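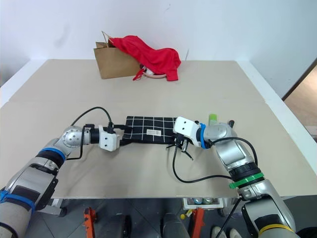

The old token endpoint should have been retired a year ago, according to Dwynwen Lloyd, and the release of Trustgate 5 finally removes it. Lloyd maintains the gateway's authentication module and had argued for the change in the project's public tracker since the previous major version. The endpoint issued tokens with no audience field, so a token obtained for one backend service was accepted by every other service behind the same gateway.

Trustgate is an open source API gateway written in Go. It sits in front of HTTP and gRPC services and handles authentication, rate limiting and request routing. Version 5 was tagged on 3 September 2021, after a beta period that began in February. The changelog lists 1,243 commits since the last major release.

The main change is in token handling. Every token issued by the gateway now carries an audience claim, and the gateway rejects a request if the claim doesn't match the route being called. Routes without a declared audience fail at startup with a configuration error. In version 4 the same condition produced a warning in the log, which many installations filtered out.

Existing tokens are not converted. Tokens issued by version 4 remain valid until they expire, provided the compatibility flag is set. The flag is off by default and will be dropped in the next minor release. Operators who use long-lived tokens for batch jobs are advised to reissue them before upgrading.

Configuration files also change format. The single routes file has been split into separate files for routes, policies and upstreams, and a command line tool performs the conversion. Fletcher Gilchrist wrote the tool and tested it against 69 configurations submitted by users during the beta. It converted all but 9 without manual edits. The remaining files used nested policy overrides, a feature that was never documented and has no equivalent in the new format. The tool prints the line numbers of such overrides and exits without writing output.

Rate limiting has been rewritten. Counters were previously kept in memory on each node, so the effective limit for a client depended on how many gateway nodes were running. Version 5 can keep counters in a shared store through a plugin interface. Two plugins ship with the release. One uses Redis. The other uses Dilleck, an embedded key-value store that replicates between gateway nodes and needs no separate server. Local counters are still the default.

Shared counters add a network round trip to each limited request. The release notes recommend batching, which lets a node reserve a block of requests from the shared counter and spend it locally. A larger block means fewer round trips and a less exact limit. The block size is set per policy.

Waaka, a hosting provider that ran the beta in production, reported one regression. Health checks against gRPC upstreams were sent over a new connection each time, and nodes with many upstreams ran out of file descriptors. Jarrah Tautahi of Waaka submitted a patch that reuses the existing connection pool. The patch was merged before the final release candidate.

Not all users are satisfied with the upgrade path. Lindalva Toledo wrote on the mailing list that the removal of nested overrides leaves her team with a choice between duplicating policies for each tenant and staying on version 4. Gilchrist replied that policy inheritance is under discussion, with a draft design open for comment, but gave no date.

Version 4 will receive security fixes only. No further bug fixes are planned for that branch, and the container images for it will move to a separate repository path. Scripts that pull the untagged image will get version 5 from now on and should be pinned before the next deployment.

The admin API keeps its existing paths, with one exception. The call that lists active tokens now returns results in pages and requires a cursor parameter for all pages after the first. Clients that read only the first response will see an incomplete list. The official client library handles paging from its matching release onward. Kusum Dixit, who maintains the Zemura dashboard, said that an update for the new call is in review and that older dashboard versions will show a truncated token table when connected to a version 5 gateway.

Binaries are available for Linux on amd64 and arm64. The macOS build is provided for development and is not supported in production. Building from source requires Go 1.16 or later.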